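Dia de portas abertas no laboratório de robótica da Travulska. Fui porque prometiam café e um robô que abre gavetas. Segue o fio, que isto deu mais do que eu esperava.

1/ Inscrição online, crachá à porta, fita ao pescoço. O meu dizia "Visitante 48". Passei a tarde inteira a responder por esse nome e devo dizer que já me trataram pior em reuniões de condomínio.

2/ Recebe-nos a Lizelle Mofokeng, que avisa logo: a primeira metade da visita é toda em simulação. Um senhor ao meu lado suspira. Tinha trazido o neto para ver um braço a sério e o neto, claro, ficou encantado com o ecrã.

3/ A tarefa do dia: abrir a gaveta de um armarinho de madeira. Só isso. Em minha casa há uma gaveta que ninguém abre desde junho, portanto sentei-me na primeira fila com interesse pessoal no assunto.

4/ Explicação para leigos: o braço treina no simulador, falha, recomeça, falha de outra maneira. Durante a noite correm 800 tentativas. Eu, com a minha gaveta, desisti à terceira e passei a guardar os talheres noutro sítio.

5/ Pergunta do público: "E se a gaveta encravar?" Resposta do Ladi Onyeka, muito sério: "A do simulador não encrava. Estamos a trabalhar nisso." Há portanto gente paga para ensinar uma gaveta a encravar. Posso emprestar a minha.

6/ Aprendi também que o difícil é decidir onde pôr os dedos e quanta força fazer. Um bocadinho a mais e vem o móvel atrás. Quem já montou uma cómoda num domingo sabe do que eles falam.

7/ O neto do senhor pergunta se o robô sabe o que está dentro da gaveta. A Lizelle diz que não, e que para já também não lhe interessa. Inveja profunda. Eu abro a minha mentalmente todas as noites.

8/ Intervalo. O café era da máquina e custava 30 cêntimos. A máquina ficou-me com a moeda e não deu café. Automação, capítulo dois. O Ladi deu-lhe uma palmada de lado e saiu um chá.

9/ Na segunda metade falou-se de dinheiro e de prazos e perdi-me um pouco. Retive que querem passar da gaveta para a porta do armário, e que a porta é "outro campeonato", por causa das dobradiças.

10/ Saí com um folheto, uma caneta que não escreve e vontade de ir a casa puxar a gaveta com mais método. Se voltarem a abrir portas, vou, e levo moedas trocadas. Fica a gaveta do simulador, que tem melhor feitio do que a minha.
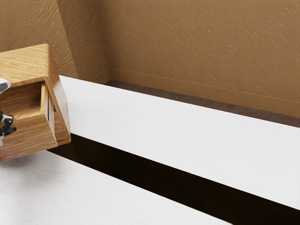

A gaveta, já meio puxada, com a garra ali ao lado. Simulação, laboratório da Travulska.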